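Session notes: comparing grippers on soft stuff

Skip to content
Course home / Handouts / Grasping soft things

Right, these are my notes to go with the soft objects session. They follow the order I talk in, more or less, so if you missed it you should be able to piece it together (and if you were there, you'll spot the bits I forgot to say out loud!). Caroline Kinyua ran the bench side with me and most of the sensible remarks below are hers.

Before you start

You'll be working in pairs, with 2 grippers per pair. One is the Tiketard, the plain parallel one with short flat fingers. The other is the Sorrentino, which has the longer fingers and the softer pads. Both fit the same wrist plate, so you won't need to touch the arm itself when you swap. Please run the wrist check after every swap, even if you think it went on fine. I skipped it once in front of a full room and spent the next while wondering why the arm thought it was holding something.

The controller is set up with the Pludatska program already loaded. It has three moves in it: hover, press, pinch. You're only allowed to change the height of the press and the closing speed. I know it's tempting to fiddle with the rest. Don't, or we can't compare anybody's numbers at the end.

Why cloth, of all things

A block has sides. You close on the sides, you lift, and you're done in time for tea. A cloth lying flat has hardly any side at all, so the fingers have to make something to hold, either by pushing a bit of it up into a ruck or by finding a fold that's already there. That means going down onto the table on purpose, and most of us have spent weeks being told never to do that with an arm. It feels wrong the first few times. Keep the speed low and a hand by the stop button and it'll feel less wrong.

The green surface is there for the camera. Our segmentation is nothing clever, it mostly asks "is this green or not?", and tan on green gives it an easy life. Black on black is a misery, as you'll find if you look at what the depth picture does along the edges of the arm. All those speckles are missing depth. Don't let the program pick a grasp point inside them.

First exercise: press

Start with the press on its own, no pinch. Bring the tool over one end of the tan piece, go down slowly, stop, and write down the height where the force reading first moves. Do it 2 times at the same spot before you go anywhere else. If your two heights don't agree, the piece has probably shifted under you, so flatten it and begin again.

One thing to look at while you do it is how much of the piece the arm hides from an overhead view. With the wrist right over the tip you lose the tip altogether, and the tip is the very bit you were interested in. Caroline's advice is to save the view before the arm comes in and plan from that one. I agree with her (now, anyway).

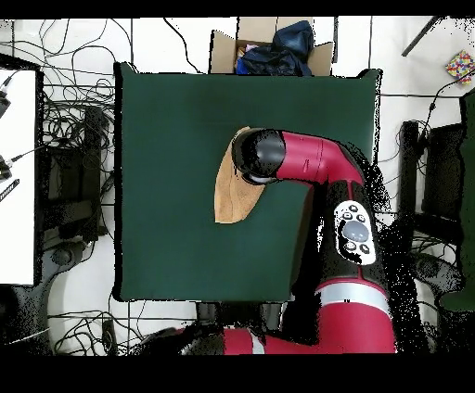
Second exercise: pinch on an edge

Now we put the pinch back in. Work near a corner of the towel to begin with, because there's less weight to drag about, and come in from the arm's own side of the table so that you aren't reaching across the whole thing. Try the Tiketard first. Its fingers are short, and in my runs it liked a thick folded edge and was hopeless on a single layer. The Sorrentino was happier on thin cloth but slower to let go, and on terry loops the pads cling a bit, which you may or may not want!

Watch your cable. If it lies across the towel it makes a thin dark line in the colour view, and our poor little program will happily call that a crease and go for it. Either route it away from the cloth or mark it out of the search area by hand. I'd do both.

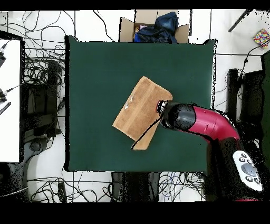

Last changed: 29/03/2021 by Rebecca Ferri

What to write down

Use the log sheet from the Jerkalberg folder, not last year's one, which has the columns in a daft order. For each try I want the gripper, the press height, the closing speed, and then held, slipped or missed. "Sort of held" is slipped, sorry. If you stopped the arm yourself, say so in the notes column and leave the result blank.

The shared log had 3,658 rows in it when I last looked, and a good chunk of those can't be used as the gripper column was left empty. So fill in the gripper column. Please!

For next time

Read through your own rows and pick the one setting you'd trust if I made you run it in front of everyone. Bring a sentence or two on why. We'll also have a go at unfolding, and for that you'll need your saved overhead view, so don't delete it when you tidy up your files. Questions to me or Caroline, and anything about the log sheet goes to Rebecca.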